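Gripper trial catch-up, 18/01/2023

Minutes typed up by me, Khrystyna Horobets, so blame me for the spelling. We started late and I missed the first bit of the call, sorry!

Fingers first. We're choosing between the Stestik pads and the Pavliuk ones, and we spent most of the hour on it. I said I like a wide opening for floor pickups (fewer knocks on the way down), and the Jirnasby folks on the call worried that wide fingers block too much of the wrist view. We opened up the wrist footage and argued over it for a while.

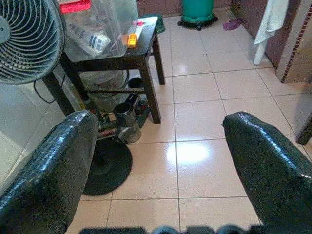

Wrist view, fingers wide open, tile floor in the gap.

The glare on the tiles bothered everyone. It's a bright oval, nearly dead center, and I'd like to try a lower exposure before we go blaming the lens. Agreed: I'll do that this week, same room, same lights.

Next was the tally. The log now has 2,415 grasp attempts, 1,176 of them with the Stestik pads. Welormont wants another 400 before they'll sign off on either one. I think that's a lot, but fine — we'll fit them in during January.

Then we got onto reaching under tables, my favorite topic.

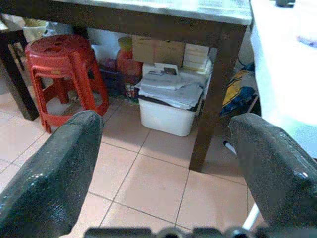 I'd still pick low approaches as the harder test, and I said so twice. Table legs and aprons leave the arm very little room, and the planner gets nervous near both. We didn't settle whether to slow the arm down or pad the keep-out zones. I'll write up both and send them over.

Last item was the two-arm setup and metal bowls. Rim grasps stay in the plan, and we'll run each bowl 7 times per pad type.

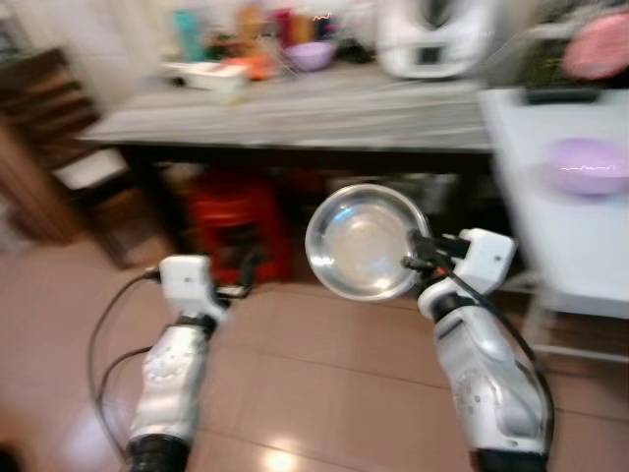 Do we need to recalibrate the wrist camera after every pad swap?
Only if the mount comes off with the pads. For a plain pad change, a quick check against the target board is enough, and write it in the log.

Next call same time next week. I'll bring the exposure results.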